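About Bakalis

Bakalis packs party tableware and small household goods for schools, clubs, churches and families who would like everything to turn up in one box. We began with a single table and a borrowed van, and although the van has gone back to its owner, the table is still how we think about the work. Everything we send out passes across one before the tape goes on.

Most of our orders are modest ones: paper cups, plates, napkins, a towel or two for the spills that come with any good birthday. We now pack 500 boxes in an ordinary month and 2,000 in January, when the school offices all seem to remember their spring events at the same moment. Our building at Trostirum gives us 3,250 square feet, and we have managed to fill nearly all of it.

We cover our packing tables with cardboard, an old habit from our first winter. It is kind to the goods and kind to elbows, and when a sheet wears out we lift it and lay another. Flat items go into clear plastic bags, which keep the dust off and let you see what you have before you open anything.

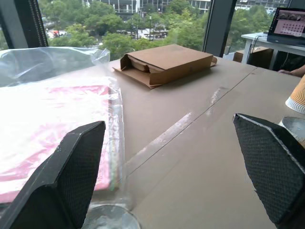

Can I order less than a full box?
Small orders are welcome, and the minimum is 4 items of any kind, mixed however you like.

Cups deserve a word of their own, because they are what people write to us about most. We are fond of bright colors - yellow has been the favorite for as long as we have kept track - and we choose paper cups for nearly all our party sets. They weigh very little, they stack neatly in a corner of the box, and children can carry them without much worry on anyone's part.

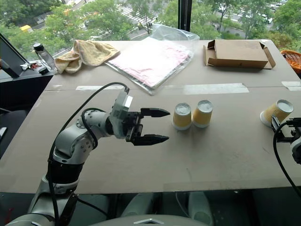 Yellow paper cups, a bagged package and an open box on the table at Trostirum.

Our larger sets go out under the Biston name, and you will find those in many school supply closets by now. They have the same cups and the same careful packing, with a printed list tucked under the lid so that whoever opens the box knows what ought to be in it.

If you are nearby, do come and see us - the front door is the green one, and the bell works if you press it firmly.

Page last updated 9/2/24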